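Skakgate Reading Room
Progress report to the Pelen Fund
March 27, 2020
Prepared by Mateja Todorova

Dear Mr. Amini,

Thank you for being so patient while we got the periodicals project on its feet! When you visited in September the back room was boxes up to the windowsill and one path to the radiator. I'm so happy to tell you that the boxes are open, the shelving from Vadov is up and bolted to the wall, and the list has reached 3624 issues.

Sorting and listing

Kourosh Mousavi set up the list and it has held up beautifully. Each issue gets a line with title, date, condition and shelf. We changed the condition grades once, early on (the old "fair" was swallowing everything), and Adom Ofori went back and regraded the first 12 boxes without a word of complaint. The sports and outdoor titles were the biggest surprise for me. I expected to rush through them and instead we kept stopping to pass them across the table.

Condition is mixed, as you'd expect with magazines that were read and enjoyed. The thin ones are the hardest to store. Stood upright with no support they sag, and the lower pages start to spread and curl, so we've moved those into folders with a stiff board behind. The covers make up for the trouble. One of my favorites is mostly purple and mauve, with a great thick braided rope stretched right across it like a tug-of-war, and a small figure in a hat and colorful clothes up above the rope.

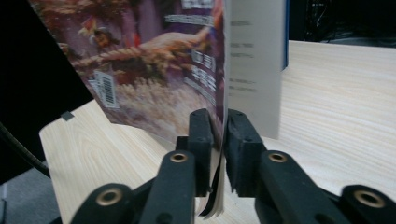 Shelving and folders

Seven bays are filled and labeled. The folders from Mamo came in a little taller than the sample, and we had to raise one shelf in every bay to fit them. That took a Saturday. Bahman Bakhtiari brought his own drill and it went faster than I had feared. The boards fit perfectly.

We are short on folders for the oversize titles, which are lying flat on the top shelves for now with tissue between them. I have asked Mamo for a price on the larger size and will send it to you when it comes.

Spending

Shelving and folders are paid for. The line for labels and tissue is under budget, and I'd like your permission to move what is left there toward the oversize folders.

Next steps

The room is closed to readers at present, so Kourosh is cleaning up the list from home: duplicate titles, missing dates, and 3 runs where the numbering restarts partway through. Adom is writing the short guide for readers, and I've seen the first pages and they're lovely. Shelf labels for the last bays will wait until we can all be back in the room.

Please let me know about the labels money whenever you have a moment. I'll send the updated list along with the Mamo price.

With warm thanks,
Mateja Todorova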